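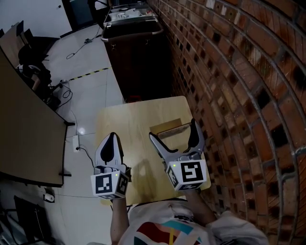 What does the second stage of the furniture and room works at Mondton cover?

It covers the small wooden table, the trays that go on it, the cabinet by the brick wall, and the layout of the floor between them.

Progress report to the Pultora fund
Prepared by Yaw Quaye, Plono
October 25, 2022

1. Position at the end of the period

The inventory of small items is closed. It lists 3,901 entries, of which 955 were added in September after the store cupboards were emptied. Each entry has a shelf reference and a condition grade. Grades were given by one person throughout, so they are consistent, though the earliest sheets use the old scale and still need converting.

2. Furniture

The small table stays against the curved brick wall. Its top is light wood and was kept in preference to the darker replacement offered by Głowacki. The wall bows outward at this point, so a straight table edge can't sit flush along its full length. We looked at a shaped infill strip and decided against it: the strip would have to be removed each time the mortar joints are inspected.

The flat wooden box with raised edges is the pattern for the remaining trays. Głowacki has quoted for 11 to the same outside dimensions. The quotation is valid for 11 weeks. Delivery isn't included and will be charged to the transport line.

The dark brown cabinet also remains by the wall. The railed top is in use for white items awaiting a shelf reference – these are to be moved once the labels are printed.

The large tan tabletop on black metal legs is outside this grant and appears in the report only where it affects the layout.

3. Floor

The light grey tiles are to be kept. The yellow-and-black tape marks a line across them and will be renewed after the layout is approved. Cable runs to the white floor socket are the main open point. A flat cover has been priced but not ordered, as its height must first be checked against the chair castors.

4. Spending

Furniture is within its allocation. Floor works are unspent apart from the survey fee. We ask that the unspent part be carried into the next period under the same heading.

5. Decisions requested

Approval of the tray quotation.
Approval to carry forward the floor allocation.
Confirmation that conversion of the early inventory sheets may be charged to staff time.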